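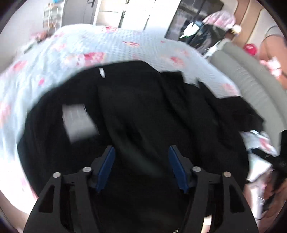 Black garment with a light-grey label, on a floral sheet.

Katene Choir: Tour Diary
Entry for 5 April 2024, Kirkon

The Choir arrived in Kirkon in the early afternoon, the coach having left Katene later than the timetable allowed. The delay arose from the loading of the chamber organ, which must travel upright and which would not pass the rear door of the vehicle supplied. It was finally carried in at the side. Members are thanked for their patience, and in particular for moving their hand luggage a second time when the driver found that the emergency exit had been obstructed.

The journey itself was without incident. A short stop was made at Warard, where the services have been rebuilt since the last tour and are now rather dearer. The tour office had allowed for a packed lunch, and those who had overlooked the notice bought their own.

Rooms had been allotted in advance and the list was posted in the lobby of the guest house. There were two errors in it, both corrected before tea. The altos on the top floor report that the heating cannot be turned down. The basses report that theirs cannot be turned up. Both matters have been raised with the house, and extra blankets were handed out on the ground floor.

Rehearsal began at four in the parish church. The present nave was begun in 1525 and has a wooden roof, so the sound is clearer and a good deal drier than the Choir is used to at home. The opening motet, which in Katene can be taken slowly and left to ring, felt exposed at the same speed. The Director asked for a brisker beat and shorter breaths, and the second attempt was much more secure. The tenors were asked to mark the change in their copies. It was noted that several singers had come without pencils. Pencils are a standing requirement of every rehearsal, on tour as at home.

There was a fuller discussion of where the Choir should stand. The chancel steps hold 42 singers only if the back row gives up its chairs, and the church's own arrangements do not permit the font to be moved. A curved formation was tried first. It looked well from the west door, but the sopranos on the far left could not hear the organ and drifted sharp in the unaccompanied verses. Three straight rows were then tried, with the organ placed on the south side, and this has been adopted for the concert. Members should make a note of their neighbours, as there will be little time to sort out places tomorrow.

The English part-songs were run without stopping. The words were not clear beyond the middle of the nave, a fault that has been mentioned in this diary before. Final consonants are to be placed together and on the beat. The second verse of the lullaby remains too loud. The long Magnificat was left until last and was, by general agreement, the best singing of the day, although the bass entry on page 11 came in a bar early and will be looked at again in the morning.

The organ kept its pitch after the journey, with the exception of one note in the upper octave, which was silent at the start of the rehearsal and had returned by the end of it. The Choir's tuning kit was left in Katene. Enquiries have been made of a local firm, Prurker Organs, who have kindly agreed to lend the necessary tools should they be needed.

Supper was taken at the guest house in two sittings. The vegetarian option ran out during the second sitting and omelettes were provided in its place. The kitchen has been given corrected numbers for tomorrow.

Members are reminded of the arrangements for concert dress. Black is to be worn throughout, with long sleeves and black shoes. No coloured scarves or large jewellery should be worn on the platform. The church is cold, and thin black layers underneath are permitted and indeed advised. An iron and board are kept in the linen room on the first floor and should be returned there after use. Music is to be carried in the black folders, with any loose sheets fixed in. The folders were inspected after supper and a number of them need new cords – a small supply is held by the tour office.

The evening was free. A party walked down to the river and reported that the footbridge is closed for repair, so the shorter route to the church by that side should not be relied upon. Others stayed in the lounge, where the house piano was found to be playable in the middle of the keyboard. The house asks for quiet after half past ten, and this was observed, with one reminder.

Arrangements for tomorrow are as follows. Breakfast is from half past seven. Sectional rehearsals will begin at half past nine, sopranos and altos in the church and tenors and basses in the school room across the road. The full Choir will meet at eleven o'clock. The afternoon is to be kept for rest and voices should be spared as far as possible. Doors open to the public at half past six and the Choir should be dressed and assembled in the vestry by then.

The coach will remain at Kirkon until the return journey. Umbrellas left on board may be collected from the driver at breakfast.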